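Small Desk Fans and Power Strips: Frequently Asked Questions
Prarnen Home Help
Maintained by Comfort Gyamfi
Last revised April 30, 2018

Can two desk fans share one power strip?
Yes, provided the combined load stays under the rating molded into the strip's housing. The two models on our demonstration floor, the Initero and the Laryea, draw 100 watts together on high. Any household strip in good condition will carry that.

Can I add a heater to the same strip?
No. Space heaters, kettles and irons go directly into a wall outlet.

Does the strip switch replace the fan switch?
It cuts power to the fan, but the fan restarts at its last setting when the strip comes back on. Turn the fan off at its own control first.

How far should a fan stand from the wall?
Leave 4 inches behind the grille. Intake drops noticeably below that, and the motor runs warmer.

How do I clean the grille?
Unplug the fan and wait for the blades to stop. Brush the bars from the center outward, then wipe with a barely damp cloth. Do not spray cleaner into the head. Let it dry for 15 minutes before plugging it back in.

The head droops. Can it be tightened?
On most tilting models, yes. Look for a screw at the pivot between neck and head. Tighten it a quarter turn at a time and stop when the head holds its angle. Overtightening strips the bracket.

Can I run the strip under a rug?
No. Heat builds up under fabric, and foot traffic damages the insulation.

Demonstration floor, two fans and one strip:
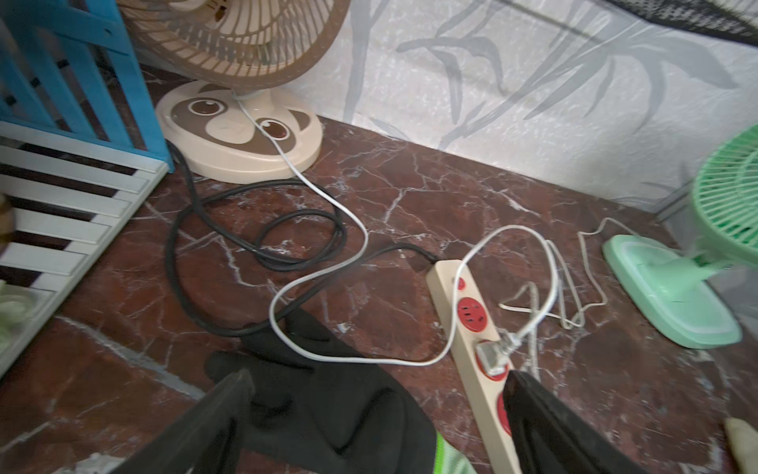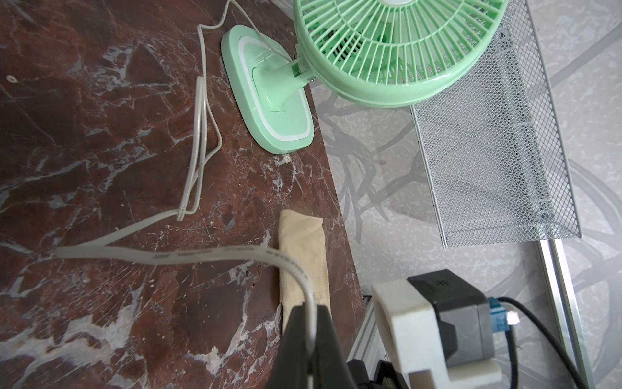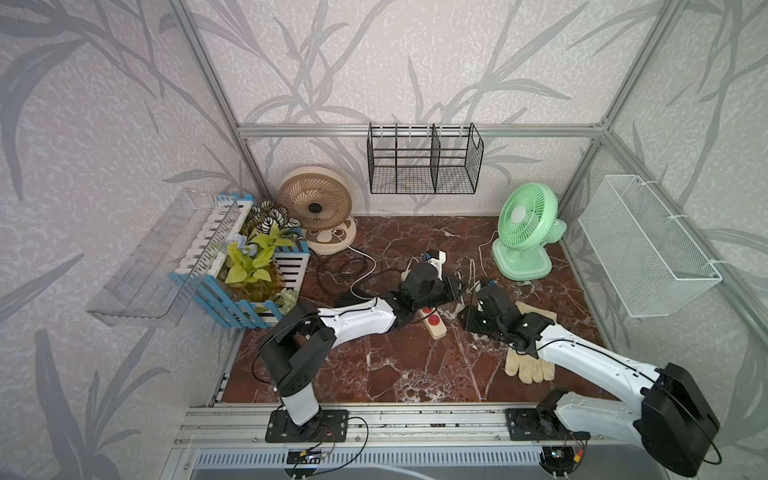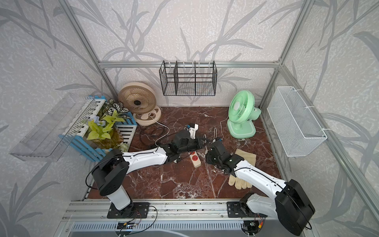

How should I store the extra cord?
Slack should lie flat and open, clear of the blades and of anything that gets walked on. A tight bundle holds heat under load, so wind the cord for storage only, never while the fan is running. Where there is more cable than the distance calls for, as with the black coil on the marble near the beige fan, spread the loops apart or fit a shorter lead. Two cords that cross should be separated before either plug is pulled. Grip the plug body and keep the cord out of it.

Do you sell replacement cords?
For the Laryea only, part 185. Initero cords are fixed at the base and have to be replaced by a repair shop.

Is the Nuvaletti clip-on fan covered here?
Not yet. A separate page is planned for May.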